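January
Mingxuan Xiao
3 comments · 40 shares

Handheld gripper, bench notes, continued. Swapped the Grilleck fingers for the Dremen set after lunch. The Dremen pads are softer and close slower at the same trigger pull. Stop screw backed out half a turn so the jaws meet flat.

Camera mount unchanged. Lens is wide with dark corners, so usable view is the round middle only. Large glossy white objects held close fill most of that and throw highlights. Exposure locked at the earlier value for both finger sets – otherwise the comparison means nothing.

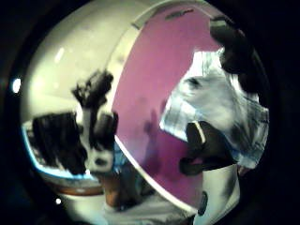

Does the width reading need to be zeroed again after a finger swap? Every time, with the jaws fully closed and the trigger released, before the first recording.

Clip 206 has the old zero, Dehua Fang to drop it from the set. Encoder read 2889 at full open with the Dremen fingers, written on the tape by the vise. Grilleck value still to be taken with the same cable.

Left pad screw works loose. Thread lock tonight, then repeat the slow-close runs at 4 p.m. tomorrow.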